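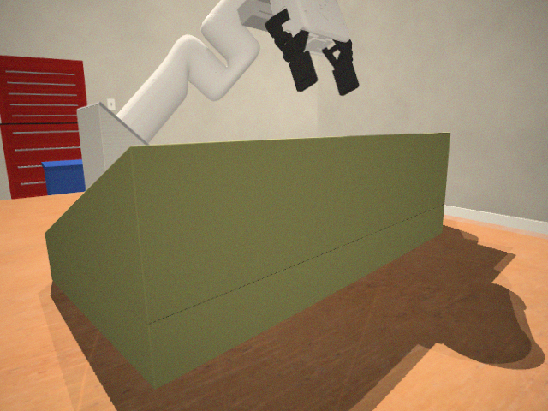 How to Paint an Old Dresser or Chest

Updated April 2024

These are the steps I use for a plain wooden chest, dresser or sideboard that has an old finish on it. The method works for solid wood and for veneer that is still stuck down. It does not work well on vinyl-wrapped furniture, which needs a bonding primer and a different approach.

Plan on a weekend for the work and then a couple of weeks of going easy on the piece while the paint hardens.

What you need

Screwdriver and small plastic bags for hardware
Dish soap or degreaser, bucket, rags
Wood filler and a putty knife
Sandpaper in 120 and 220 grit
Tack cloth
Stain-blocking primer, one quart
Water-based cabinet or trim enamel, one quart
A 2-inch angled brush
A 4-inch foam roller and tray
Drop cloth
Dust mask, gloves

A quart of each is enough for a three-drawer dresser. A tall chest with paneled sides may take more paint, so check the coverage on the can before you buy.

Before you start: check for lead

If the piece already has paint on it and could date from before 1978, test it before sanding. Test swabs are sold at hardware stores. Cut a small notch through all the layers so the swab reaches the oldest one. If it comes up positive, don't sand. Either leave the piece alone or hand it to someone set up for lead work.

Step 1. Take it apart

Remove the drawers and number them on the back with a pencil. Drawers in old furniture are often fitted one at a time and may not swap. Take off knobs, pulls, hinges and any keyhole plates. Bag the hardware with its own screws.

If you plan to change from pulls with two screws to single knobs, fill the old holes now. Press filler in from the front, with a piece of masking tape over the hole on the inside.

Step 2. Wash it

Furniture polish is the most common cause of paint that won't stick. Wash every surface you mean to paint with warm water and dish soap, wring the rag out well, then go over it again with clean water. Pay attention to the area around the pulls and along the front edge of the top. Let it dry overnight.

Musty drawers can be left outside in the shade for a day with the bottoms facing up.

Step 3. Repair

Glue any loose joints and clamp them. Glue down lifted veneer with wood glue pushed underneath on a thin knife, cover it with wax paper, and put a flat board and some weight on top until the next day.

Fill dents and gouges slightly high. Filler shrinks as it dries, and deep holes need two passes. I used Polley two-part filler on a badly chewed corner and it held its shape, but it sets fast, so mix a small amount.

Step 4. Sand

You are dulling the old finish so the primer can grip. There is no need to get down to bare wood. Go over flat areas with 120 grit on a block, following the grain, then 220. On curves and molding use a folded piece of 220 by hand. Stop when the shine is gone. Be careful with veneer at the edges, where it is easy to go straight through.

Vacuum, then wipe with the tack cloth.

Step 5. Prime

Stir the primer and put on one thin coat. Brush the corners and recesses first, then roll the flat parts. Mahogany, cherry and knotty pine can bleed pink or yellow through water-based primer. For those, use a shellac or oil primer and open the windows.

When it is dry, look it over in daylight. If stains show, prime again. Sand lightly with 220 and wipe off the dust.

Step 6. Paint

Keep the room close to 65 degrees if you can. In a cold garage the enamel stays soft for a long time, and in hot sun it drags under the brush.

Work on one face at a time:

Brush the edges and corners.
Roll the flat area with a thin coat.
Go over it once with the nearly dry brush, in one direction, and leave it.

Going back into paint that has started to set leaves marks. If you see a sag, let it dry and sand it out before the next coat.

Two coats will cover most colors. Deep greens, reds and some yellows usually take three. The color I keep going back to is Skilton 804, a dull green that hides fingerprints better than white does. Follow the recoat time on the can even if the surface feels dry sooner.

Leave the drawer sides and runners unpainted. Even one coat can be enough to make a drawer bind. Rub the runners with a plain candle.

Step 7. Topcoat, if you want one

A good enamel doesn't need a topcoat. If you used wall paint or chalk-type paint, put on two coats of clear water-based polyurethane in satin. Try it on the back first, as it can yellow over white.

Step 8. Put it back together

Wait a full day, then refit the hardware. Tighten the screws by hand. Stick felt pads under the feet before you stand it back on a finished floor.

Hold off on lamps, books and anything with rubber feet for at least 20 days. Use it gently until then, and clean it only with a dry cloth.

Problems

Paint scratches off with a fingernail: either it hasn't cured or there is polish underneath. Give it another two weeks. If it still scratches, it has to come off.

Rough surface: dust in the paint. Sand with 220, wipe, recoat.

Drawer fronts stick to the frame: sand the edges where they touch and rub on paste wax.

Thanks to Maureen Wragg for the note about wax paper under the veneer clamps.

Evie Naylor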